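### 3.2 Who signs up, and why

Short version - mostly parents, mostly first-timers. Of 4000 families contacted through the Listis school mailing, 2784 sent the form back. Kids' races only, no adult heats. Gallardo ran the Jollholm interviews, Filip the Berlow ones.

Main reason given for entering: something to do before summer. Winning came up very little. Training was patchy, a few bike rides, one or two swims, and most parents said the run got no practice at all.
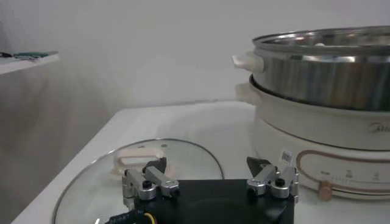 **Figure 2.** Gripper, two silver finger assemblies with dark tips.

Drop-outs were higher where the swim came first (Zúñiga course). Parents there talked about cold water and long waits at the start. We didnt ask about wetsuits, should have.
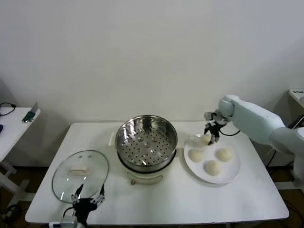
Race-morning food was the other big theme, over 42 parents raised it unpromted. Toast, bananas, cereal in the car. A smaller group cooked the night before, and their answers fit a tabletop setup with a steamer pot, its glass lid and a plate of dough balls - filling, plain, easy to make in a batch. No link between breakfast type and finishing. Filip's notes on the Berlow families say the same. Finish times are in 3.3.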